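Qui sommes-nous ?

Rillivari est une petite maison de vêtements de seconde main, née dans un ancien atelier de bonneterie dont nous avons gardé les grandes fenêtres, le parquet qui grince et l'habitude de prendre notre temps. Nous reprenons, trions, lavons, réparons et revendons des hauts en maille, et surtout, il faut bien l'avouer, des rayures. Des fines, des larges, des bleues sur fond blanc, celles que l'on porte en vacances et celles que l'on finit par porter toute l'année, parce qu'elles vont avec tout et que l'on s'y sent bien.

L'aventure a commencé un mois d'août, avec 17 cartons de tricots récupérés lors de la fermeture d'une boutique de bord de mer, la boutique Leite, que beaucoup de nos premières clientes ont connue enfants. Nous pensions tout écouler en une saison - nous y avons passé l'hiver ! Il a fallu apprendre à reconnaître un bon jersey au toucher, à rattraper une encolure fatiguée, à ne pas s'énerver contre une manche retournée qui refuse de se remettre à l'endroit. Ces gestes-là, nous les faisons encore chaque jour, et c'est d'eux que nous avions envie de vous parler ici.

Notre coin préféré, la table de tri

Tout ce qui entre chez nous passe par la table. Elle est recouverte d'un tissu vert très pâle, choisi après bien des hésitations (nous avions d'abord essayé un drap blanc, sur lequel on perdait de vue la moitié des mailles claires). Sur ce vert tendre, un fond blanc se détache tout de suite, une rayure bleue aussi, et les yeux se fatiguent moins vite en fin de journée.

Un vêtement y arrive rarement bien sage. On le pose comme il vient, en boule ou de travers, et on le laisse un peu tranquille avant de le reprendre par l'encolure ou par l'épaule. Les rayures nous aident beaucoup à ce moment-là : elles ondulent avec les plis, et il suffit de les suivre pour savoir où se cache l'ourlet, de quel côté part la manche, et par où commencer.

Blanc et bleu, sur fond vert pâle :
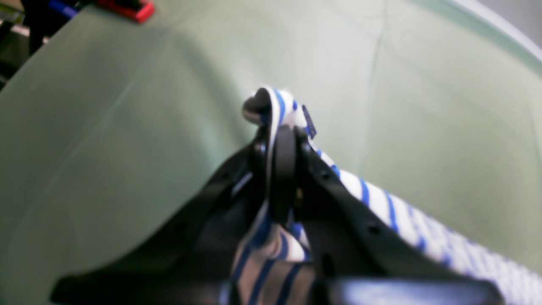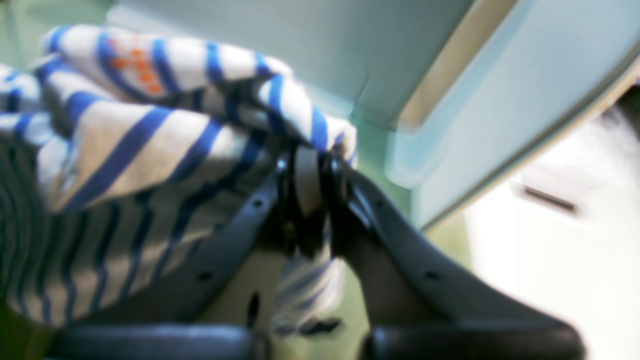
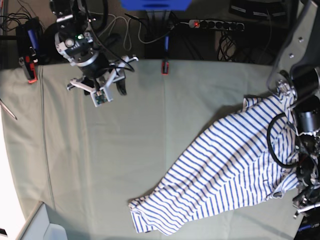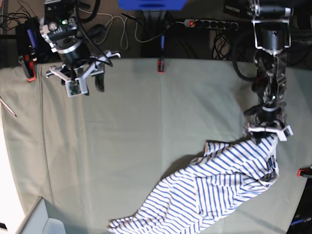
Du tri à l'armoire

Une fois le vêtement étalé, nous regardons d'abord les coutures des épaules, puis les poignets, puis le bas. Nous cherchons les petits trous, les fils tirés, les auréoles qu'une lumière rasante révèle mieux qu'un plein soleil. L'étiquette est lue avec attention quand elle existe encore, et lorsqu'elle a été coupée, nous préférons écrire « composition inconnue » sur la fiche que de deviner.

Vient ensuite le lavage, à basse température et avec la lessive sans parfum que nous achetons en bidons chez Ziveo depuis nos débuts. Les rayés sont lavés entre eux, jamais avec les unis. Le séchage se fait à plat pour les mailles lourdes et sur fil pour les autres, au fond de l'atelier, où l'air circule bien.

Pour le pliage, chacun de nous avait sa méthode et la défendait avec beaucoup de conviction. Nous avons fini par nous accorder : les manches rabattues vers le dos, les côtés ramenés vers le milieu, puis le vêtement plié en deux en faisant correspondre les rayures bord à bord. C'est un peu plus long, mais la pile tient droite et l'on retrouve sa taille d'un coup d'œil.

Les pièces trop abîmées pour être portées ne sont pas perdues pour autant. Elles partent à l'atelier Rutano, nos voisins de cour, qui en tirent des coudières, des pochons et de jolies housses de bouillotte. Certaines nous reviennent même en boutique sous cette nouvelle forme, et nous avons toujours un petit pincement en reconnaissant une rayure que nous avions eue entre les mains.

L'année en quelques chiffres

Nous avons repris cette année environ 1000 vêtements, dont 905 ont retrouvé une place sur nos étagères après lavage et, au besoin, réparation. Parmi eux, 254 étaient des hauts rayés à manches longues, ce qui n'étonnera personne dans le quartier.

Nous rendre visite, nous confier vos vêtements

La boutique est ouverte du mardi au samedi, et l'atelier se devine derrière la grande porte vitrée, au fond. Vous pouvez déposer vos tricots propres dans un sac fermé, sans les repasser ni même les plier, nous nous en chargeons avec plaisir. Glissez simplement un papier avec votre nom et, si le cœur vous en dit, quelques mots sur l'histoire du vêtement. Nous les lisons tous, et ils restent souvent épinglés longtemps près de la caisse.

Page mise à jour le jeudi 26 novembre 2020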